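How to fit soft-close runners to an older kitchen drawer

Most kitchens put in before soft-close hardware became common have drawers on plain roller runners. The boxes are usually sound, and it's the runners that wear out. Replacing them takes an hour or so per drawer the first time and much less once you have the hang of it.

These instructions cover side-mounted ball-bearing runners with a built-in damper, such as the Carico side-mount or the Lundance full-extension. Undermount runners need notches in the back of the drawer box and are a separate job.

What you need

Drill and driver with a depth stop
Tape measure and a steel rule
Combination square
Pencil and masking tape
Short level
Two offcuts of the same height, to use as spacers
Runners in matched pairs, with the screws supplied

Step 1. Measure the cabinet

Measure the inside depth of the cabinet from the front edge of the side panel to the back. Do this at the bottom as well as the top, as older carcasses are often out of square. Choose a runner shorter than the smallest measurement. A 400 mm runner suits a lot of drawers in older base units, but don't order until you have checked every cabinet. The one beside the stove is often shallower than the others.

Next, measure the inside width of the opening and the outside width of the drawer box. The gap on each side has to match the thickness of the runner given on the packet. If there's too much room, you can pack out the cabinet side with thin strips of plywood. If there's too little, the drawer box has to be narrowed or rebuilt, and it may be better to buy a new one.

Step 2. Check the load

Add up what the drawer will carry. Cutlery and tea towels are no trouble. Cast iron and stacked dinner plates are heavier than people expect. A runner rated to 50 kg is plenty for a wide pot drawer. The lighter grades are fine for everything above it.

Step 3. Take out the old runners

Pull the drawer out to its stop, lift the front and draw it clear. Unscrew the old runners from both the box and the cabinet. Fill any old screw holes that sit close to where the new ones will go. A matchstick and wood glue will do for small holes, and for larger ones use a length of dowel trimmed flush. Let the glue set overnight.

Wipe down the inside of the cabinet while it's empty.

Step 4. Mark the cabinet

Draw a level line on each side panel at the height of the runner's centre. Use the combination square from the front edge and work back. If you are fitting a bank of drawers, cut the spacers once and rest each runner on them, starting with the bottom drawer.

Set the front end of the runner back from the edge of the cabinet by the amount in the instructions. Inset drawer fronts need a bigger setback — the thickness of the front plus a couple of millimetres.

Step 5. Fix the cabinet members

Separate the runner by pressing the release lever and sliding the inner section out. Put one screw in the front slot and one in the rear slot, and leave both slightly loose. Check with the level, then nip them up. Don't use the round holes yet.

Step 6. Fix the drawer members

Mark the centre line along each side of the box. Hold the inner section flush with the front of the box, behind the drawer front, and drill pilot holes at the slots. Tape on the drill bit works if you haven't got a depth stop. Drawer sides are thin, and a screw that comes through will catch on whatever you keep in there.

The Skiltover kits come with a paper template. Check it against the steel rule before you rely on it, since printed templates can shrink. 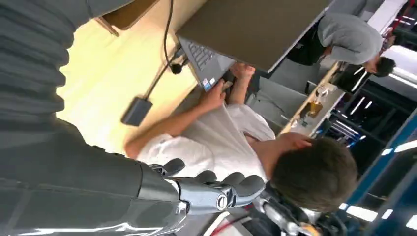 Step 7. Hang the drawer and adjust

Pull the ball cages fully forward, line up both sides and push the drawer in with even pressure. It will feel stiff on the first pass. Open and close it a few times, then look at the gaps around the front.

If one side sits low, loosen the slot screws on that side and shift the drawer member. If the drawer won't close the last little bit, the runners are probably not parallel. Measure between them at the front and at the back, and pack whichever end is wide.

When it runs freely and the gaps are even, put screws in the round holes to lock everything in place.

Care

Wipe the tracks with a dry cloth when you clean the drawer. Don't spray oil on them — it collects crumbs and the dampers don't need it.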